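Courses > Rorkbridge Robotics Lab > Unit 2 > Handout: Snack Counter Task

Snack Counter Task: Notes for Lab Teams

The task is a mixed-item pick and place on a shared tabletop. The order server, Derine, sends one item name at a time. The arm must take that item from its holder and set it on the beige tray. Each team has 30 attempts. Code is due by noon on Friday.

Items and holders

Items differ in shape, stiffness and surface. The stepped stand is clear acrylic and gives poor depth readings – expect holes along the shelf edges. Do not use the stand's outline to locate an item. Use the printed face of the item itself. Soda cans lie on their sides in a clear plastic holder, and foil packets are stacked in a wicker basket.

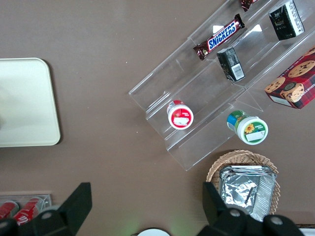
Greco asked whether the shelf angle could be hard-coded, given that the stand has fixed steps. It can be, but the stand is turned between runs, so the angle has to be measured again at the start of each one.

The practice set holds 1305 wrist views. Of these, 543 include at least one item on the acrylic stand. Teams may label more, but labels must follow the Preson item list (spelling included).

Grasp width and force

Set the opening from the item's short side, plus clearance for both fingers. Cartons tolerate a firm grip. Wrapped sandwiches do not: close on position, stop at first contact, and hold. A force target alone will crush the bread before the controller settles.

Approach the tray from above and keep the wrist clear of its raised edge. With both arms powered, only one may be over the tray at a time. The other waits on its own side of the table. The lock is handled in the task script and must not be bypassed.

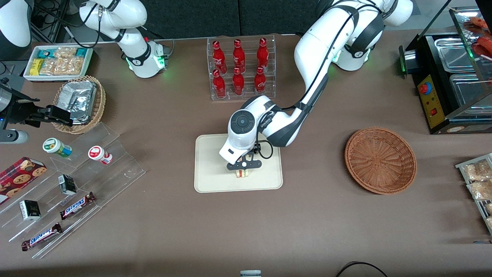 Scoring

Two points for a correct item fully inside the tray edge. One point if it touches the edge. Zero for a wrong item, a dropped item or a stop by the operator. Log every attempt, including those ended early – missing entries are scored as zero.

Rorkbridge Robotics Lab | Contact the course desk | Back to top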